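Tips for a home office: keeping shareholder paperwork in order
Posted by Engelbert Schwaiger on Thursday, April 5, 2018

Anyone who holds shares directly, and not through a fund or a broker's account, ends up with a drawer full of paper. Certificates, dividend slips, notices of meetings and the occasional letter about a change of chairman all arrive in different sizes. The tips below assume one household, one desk and one shelf.

Sort by company first, then by date

Give each company its own folder. Within the folder, newest goes at the front. Do not sort by type of document across companies. A reader, Setareh Farahani, tried that with 19 holdings and needed an evening to put together the history of one of them.

Write the registered name of the company on the tab, in pencil. Names change after mergers. When Yazdani was taken over by Voltadus, the old tab was rubbed out and the new name written in, with the former name in brackets. 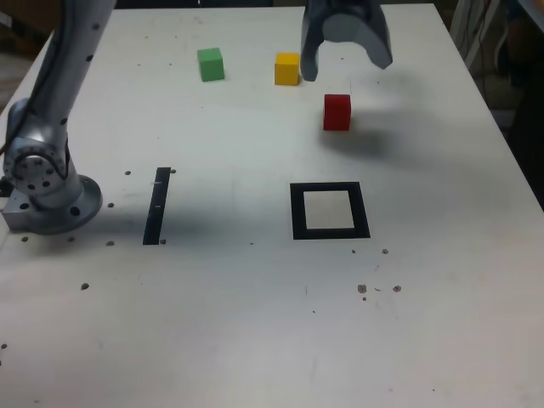

Old certificates should be kept until the registrar confirms in writing that they have been replaced or cancelled. Put a slip of paper on the front reading "superseded" with the date. Do not write on the certificate itself, and do not laminate or staple it. A polyester sleeve is suitable. Soft PVC sleeves can lift the ink over time.

Keep a one-page index

The index lists company, number of shares, reference number and registrar. One line per holding is enough. A typical line:

Tokesix, 500 ordinary, folder 3, registrar's letter at front

Update it on the day the post arrives. Print a copy each November and destroy the previous one. If two people in the household hold shares, use two indexes. Joint holdings go on the index of the person named first.

Dealing with takeover and meeting papers

These are the bulky ones. An offer document from Ollirari last year ran to 317 pages, and very little of it needed to stay on the shelf.

1. Find the closing date for replies and write it on the envelope and on the wall calendar.

2. Remove the form of acceptance or proxy card and copy both sides before posting it.

3. Keep the chairman's letter and the page of terms. The remainder can usually be downloaded again - check this before recycling it. 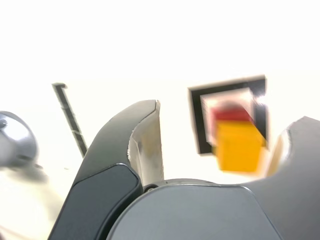
4. File the copy of the form behind the letter, with proof of posting clipped to it.

5. When payment or new shares arrive, amend the index and move the folder to the closed section.

Folders, boxes and labels

Manila folders hold up well if they are not overfilled. Stop at 100 sheets and start a second folder marked "2". Box files are better for annual reports, which slide out of anything softer. Stand them upright, clear of radiators and outside walls.

Adhesive labels dry out and drop off after a few years. Tie-on tags last longer. Pencil or pigment ink is preferable to ballpoint on both.

Shred anything with a reference number on it. A cross-cut shredder runs better with a sheet of oiled paper put through it now and then - most makers sell these in packs.

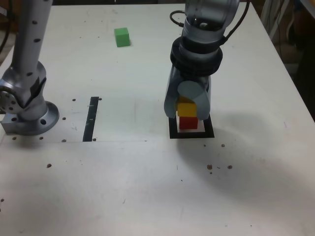 Yellow cube on red cube, gripper lowered.

Tax vouchers go in a separate envelope for each tax year, marked with the closing date of that year. Keep the envelopes together at the back of the shelf, behind the closed folders.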